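Restraint clause coding – notebook, second pass

2020-07-04
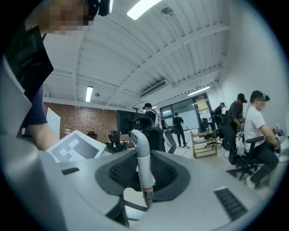
The open office, people at the workstations.

Picked up where the January batch stopped. Of the 600 contracts in the set, 500 are now through the first read and 192 of those have some form of post-employment restraint. I'm counting non-compete, client non-solicit and staff non-poach together at this stage. Confidentiality clauses are out unless they try to stop the person working somewhere, and a few do.

Worked mostly on the Rallitz folder (labour hire, warehouse and cleaning). Nearly all of it is one template with the schedule changed. The restraint sits in clause 14 and runs as a cascade: twelve months, failing that six, failing that three, with the area stepping down from the whole state to a radius from the last site worked. I had been entering each step as its own restraint, which made Rallitz look far stricter than it is. Changed to one restraint with three alternatives. Everything from Rallitz entered before today needs redoing. I have flagged the rows but haven't touched them.

A question I couldn't settle: the clause says "the last site", and casuals there can be sent to four or five sites in a week. If the area depends on where the final shift happened to be, is it certain enough to code as a defined area? Put it down as "defined, doubtful" for now. Hanna Stępień thinks that should be its own value. I'd prefer to see how many we end up with first.

Fleltodance is a different sort of problem. The teachers there are on paper both employees and contractors, depending on the studio, and the same non-compete is in both documents word for word. The contractor version has no notice period at all, so the teacher can be dropped after a class and still be barred from teaching within ten kilometres for a year. Coded both as non-compete, same duration, same area, and noted the missing notice in the free text. We don't have a field for "is anything paid for this" and we need one. None of the Fleltodance documents mention payment during the restraint.

Prenent crashed twice on the long scans. Both times it kept the codes and lost the free text. Save before opening a PDF with attachments until it's sorted. It also still sorts "3 months" after "12 months" because the duration column is stored as text. Use the numeric column on the right.

Double-coding check, 25 contracts, me and Hanna separately:
– presence of a restraint: agreed on all
– type: disagreed on two, both non-solicit clauses worded so broadly they'd catch an ordinary job application to a client
– duration: disagreed on one, my typo
– area: disagreed on six, five of them cascades

So area is the weak one and the cascade rule should fix most of it. The sixth was a contract where the area is "the Territory" and the Territory is never defined. Hanna coded it unlimited and I coded it missing. Settled on missing, on the footing that we record what the document says and leave it to the analysis to argue what a court would make of it. Same approach for reasonableness generally. I caught myself writing "would never be enforced" in the notes for a kitchenhand's contract and took it out. It may well be right, but the kitchenhand who signed it won't necessarily know that, and that question belongs in the interviews.

Went back over the Wasilewska scheme to see if we could borrow its seniority bands. It uses salary, and half our contracts leave the rate to an award or to a schedule we don't hold. Job title will have to do. Drafted four bands and will circulate them.

To do:
– redo flagged Rallitz rows
– add field: payment during restraint (yes / no / silent)
– add cascade rule to the coding guide, with a worked entry
– ask for the missing Fleltodance schedules again
– report the free text bug

3 comments

hs: Fine with "missing" for the Territory one. Still want a separate value for the last site clauses, I've found two more.

marg: Do staff non-poach clauses in the client's contract count, or only if it's in the worker's own?

hs: Only the worker's own. I'll put that in the guide.

Shared 2 times | Contact the project | © Restraint clauses notebook | Back to top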